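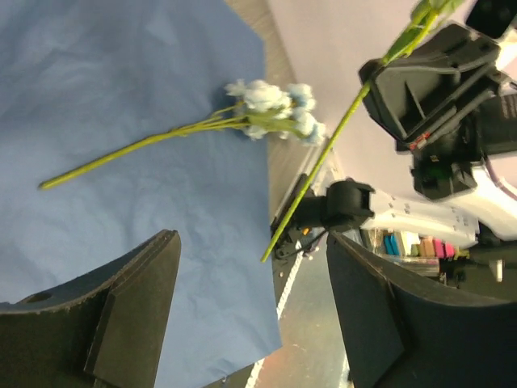

Munwood Runners is a running club for adults who started late, or who stopped for many years and want to come back. We meet at the north gate of Varlow Park, and from there we run together in small groups by pace. Ruth Huaranga began the club with four colleagues from her office, after she was training alone for her first half marathon and found the long runs very boring. When a member finishes a first race with us, we give a small spray of artificial flowers, pale blue and fluffy on a long green stem, with light blue paper. Blue is the color of our club shirts also. Some members keep theirs on the shelf next to the medal, and one has it in the car.

Today we are 75 members. The youngest is 23 and the oldest prefers that we do not write the number. Most of us run between two and four times a week. A few are fast, and they are welcome too, but the training plans are made for people with work, children and knees that complain.

How we train
The morning group leaves at 6:15 and does an easy run along the Ospina canal. The evening group does hills or intervals, depending on the month. The long run is on the weekend, and every pace has a leader who stays with the last person. We do not leave anybody behind – this is the oldest rule of the club, and Ruth is quite strict with it.

In November we make the miles lower for everyone. After that the winter plan begins, and it goes until the Durkura Half Marathon in spring. Last year our members ran 928 miles together in the taper weeks only, which was more than the coaches wanted.

Joining
You can come to three runs without paying. If you like it, the membership is 200 dollars for the year and includes the shirt, the training plan and the bus to Durkura. Please bring water and a light for the dark months. You need to be able to run or walk two miles without stopping. If this is still too much, write to us and Ruth will send you the beginner plan, which takes eight weeks.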